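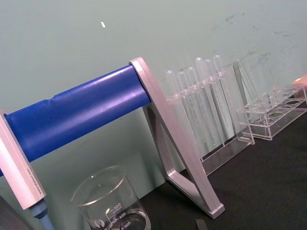
Threads > Getting About > Buses

August 17, 2020
By Slow Coach

Filed under: Public transport, moaning, local

They are changing the 428 again. I found out the way we all find out, which is from a sheet of A4 taped inside the shelter on Judeo Road, facing the road, so that it can be read in comfort by passing cars.

If you don't know the 428, it goes from town to the Kirui Park science estate by way of everywhere else. The direct road takes a car nine minutes. The 428 visits a garden centre, two estates, the back of the hospital and a turning circle where it stops and thinks.

I have been catching it for six years. I have a season ticket, a seat I regard as mine, and opinions on the heating.

The notice says that "from October, Service 428 will be simplified". I've read enough of these to be nervous. Last time they simplified it we lost Sundays.

For newcomers, the 428 is run by Zakarov Coaches, who also do weddings. You can tell when there's been a wedding because on Monday there is a bit of ribbon still on the mirror. I like the ribbon, to be fair. I'd keep the ribbon and change most of the rest.

The simplification, as far as I can work out, is that the bus will no longer go down Dornier Lane. It will go past the end of Dornier Lane, slowly, where people who live on Dornier Lane can have a look at it.

This matters to me because the stop on Dornier Lane is the one with the roof. The next one along is a pole in a hedge. The hedge has been growing in the direction of the pole for some time and I think it will get there by spring.

I used to stand at the pole when I first started out there. You have to lean out and wave, and the driver has to believe in you. On dark mornings I've been driven past by a man looking straight at me.

Someone has replied asking why I don't get the 87. The 87 is a lovely bus. It has working bells and those sockets you can charge a phone in. It doesn't go to Kirui Park, or anywhere near it, but I do sometimes get on it for a treat.

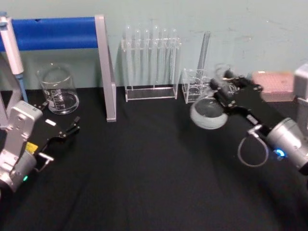 Anyway, connections. The old timetable gave you four minutes to change in town if you were coming in on the train. Four minutes is enough if you know which door to stand by and you don't mind what people think of you running.

The new one has the bus leaving one minute before the train gets in. I checked it against both sets of times, then I made a cup of tea and checked again. One minute BEFORE. You'd get to see it go, if you had a window seat.

The wait for the one after is 23 minutes, according to the draft. There is a bench. The bench has those armrests in the middle of it so that you can't enjoy yourself.

I rang up about it. The Zakarov line is open between ten and three, and it has hold music that I'm fairly sure is somebody's nephew. A very nice woman told me the times were "indicative". I asked what they indicated and she laughed, so I've not got it in me to be cross with her.

She did say there's a consultation. You can fill it in online or on paper. The paper ones are kept on the bus, in a rack behind the driver, and as we're all meant to stay back behind the tape at the moment you can see them very clearly and not reach them.

So I've done it online. It asks how often you use the service and the top answer is "weekly or more". That's me and a person who goes in once for a haircut, in the same box.

Then it asks you to rank what matters to you: comfort, frequency, reliability, price, "journey experience". I don't know what the last one is. I think it might be the garden centre.

There's a comments field with a limit of 1000 characters. I used up the first lot on the hedge and had to go back and take out some adjectives.

A word in favour of the garden centre, as people are being rude about it in the replies. Yes, it's a detour. Yes, it adds ages. But in December the whole bus smells of Christmas trees because somebody always gets on with one, and last year the tree had its own seat and the driver asked if it was going all the way.

And a word for the turning circle. The bus waits there to "recover time", and if you ask me that's a beautiful phrase for sitting with the engine off beside a field. I've read most of a very long Russian novel at the turning circle. I have no idea what happens in the parts that take place on the move, I get travel sick.

Things have been odd since the spring, obviously. For a while I was one of a handful of people still going in, and it was me and the driver and every other seat taped off like a crime had happened to it. We used to nod. With the masks on we've moved up to a sort of wave.

I thought they might quietly stop it altogether while everyone was at home. They didn't, and I'd like that noted somewhere, as I'm about to be unkind again.

Being unkind again: the app.

The app shows you where your bus is on a little map. The little bus glides along, rather graceful, gets to one stop away, and then disappears. After a bit it turns up at the depot. I've never seen the real bus do this so I can only think the app is following a different one, from a better company.

Last Thursday it told me the 428 was "due" while I was sitting on the 428.

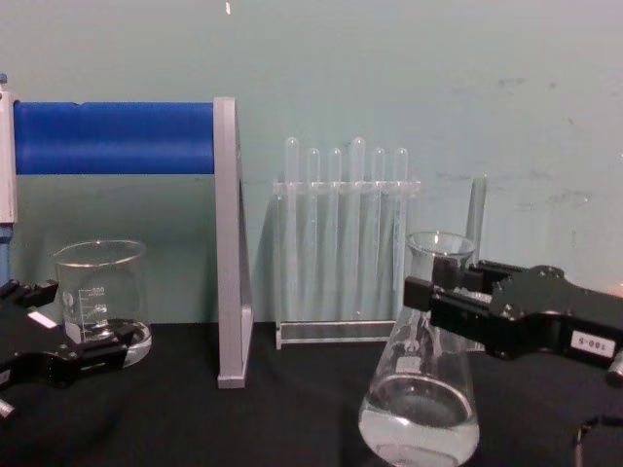 Slow Coach

Back again. I had to get off, it was my stop.

Several people want to know what I'd do if I were in charge. I've had six years on the top of a hill in the rain to prepare for this question so you may want to sit down.

First, leave Dornier Lane alone. It's got a roof, it's got the only bin for half a mile, and there's a cat on the wall in the mornings who I would miss.

Second, have the bus leave AFTER the train. I'd be happy with two minutes. I'm in reasonable shape and I've got the right shoes now.

Third, turn the notices round so they face into the shelter. I will do this one myself if someone lends me the little key.

Fourth, and I know this is a fantasy, run one after seven in the evening. Everyone at Kirui Park knows to the second when the last bus goes. You'll be halfway through something that can't be hurried and the whole room starts to look at the clock and put its coat on.

I've missed it a few times. You can walk to the main road, it's not that bad in summer, but there's a stretch with no pavement where you walk along the verge holding your phone up like a very small lighthouse.

A taxi back costs more than a week of bus. The firm in town has stopped asking where I am, they just say "the science place, is it" and then sigh. I don't blame them. It's a long way to come for one person with a lunchbox.

Someone's asked if I can drive. I can drive. I had a car, it was a nice car, and I spent every morning in it sitting behind the 428.

You can't overtake it, you see. The road's too bendy. So I reckoned I might as well be in there with the heating.

(The heating has two settings, off and August. In August it has one.)

Update, as a few have asked: the closing date for comments is the end of this month, and the form's on the council's page under "Have your say", then "Travel", then "Other travel". It isn't under "Buses". I looked there first like a fool.

If you use the Dornier Lane stop please fill it in. Even if you only get on there now and then. Even if you get on there by mistake. Put down the roof, they seem to think it's an ordinary stop.

If you don't use it but you've enjoyed me complaining, you could put down the roof as well.

Reply to the gentleman who says that in his day you'd have cycled: I've tried it. There's a hill in each direction. I don't know how they've done that but it's there.

Reply to whoever said the 428 used to run every fifteen minutes: please don't tell me things like that on a Monday.

And for the person who asked about dogs, yes, dogs are allowed on, at the driver's discretion. I've only ever seen the discretion go one way and it ended with the dog getting a biscuit.

I'll post the council's answer when it comes. Going by last time it'll be a letter thanking me for my interest in parking.

Right, the app says mine's due, so I'm going to put the kettle on.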